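Company > Who We Are > About Tzavaras

About Tzavaras
Saturday, June 28, 2025
By Gerasimos Papadakis

Tzavaras calibrates and repairs weighing equipment for bakeries, packing houses, feed mills and small food plants. The company works on bench scales, floor scales, hopper scales and in-line checkweighers. It does not sell new scales and takes no commission from firms that do.

The business was started by Gerasimos Tzanetos as a one-bench repair shop in the back half of a former seed store. Most of the early work was mechanical: knife edges, pivots, dashpots, worn beams. Load cells make up most of it now, and the mechanical bench is kept for the customers who still run beam scales. Spare pivots for these are ground in-house.

Scope of work

Calibration is offered from 40 grams up to 869 kilograms at the customer's site. Heavier equipment is referred out. Jobs below 40 grams are done only in the shop, in the draft-controlled room, and the item must be left overnight to reach room temperature before the first reading is taken.

Each calibration includes a reading as found, corner loading, a rising and falling run, and a reading as left. If adjustment is not needed, none is made, and the certificate says so. Customers sometimes ask for a scale to be "zeroed in anyway." We decline, as an unneeded adjustment breaks the drift history for that unit.

Repair covers load cells, junction boxes, cable runs, indicators and platforms. Water damage at the junction box is the most common fault on washdown lines, followed by crushed cable. Indicators of the Gidex type are repaired at board level. Other makes are repaired where a circuit diagram can be had.

Reference weights

The working sets are stainless steel and cast iron. They are checked against the shop's reference set each December, when the bench is closed to outside work. The reference set goes to an outside laboratory on its own schedule and is never taken to a customer's site. Cast iron weights are inspected for chips and paint loss before each trip, and a weight that has been dropped is pulled from its set the same day.

Records

There are 844 units under active record. A record holds the serial number, location, capacity, division size, every reading as found and as left, and any parts fitted. Records are kept for the life of the unit and are passed to the new owner on request if a plant changes hands. Of the active units, 317 are on a fixed interval agreed with the customer. The rest are called in as needed.

Paper records from the first years were typed into the present system by Tzanetos over one winter. A few early entries give the location only as "upstairs," and have been left that way.

Premises and service area

The shop is at Bestine, on the lower road, with truck access from the yard side. Floor scales arriving on a pallet should be strapped through the frame and not across the platform. The platform should travel blocked or removed — a loose one loads the cells on every bump, and overload damage from shipping is not always visible on arrival.

Site visits run on a route basis. Customers on the Grekis side of the valley are grouped together, and their visits are normally early, before production starts. A level floor, a working outlet and clear access to all four corners are needed. Forklift help should be arranged in advance for hopper scales.

Complaints about a reading go to the technician who signed the certificate, then to Papadakis. The unit is re-read with a different weight set. If our reading was wrong, the corrected certificate replaces the first and both stay on file.

Recent items
Shipping a floor scale: strapping and blocking
Corner loading explained
December bench closure
Reading your certificate: as found and as left
Junction box seals for washdown areas
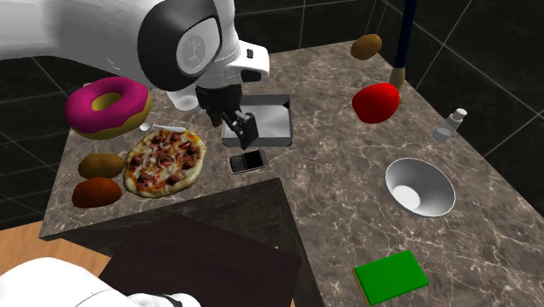 Gerasimos Tzanetos would add one point on intervals: a scale that has read within limits four times running can usually go longer between visits, and customers should ask for this in writing when the next certificate is issued.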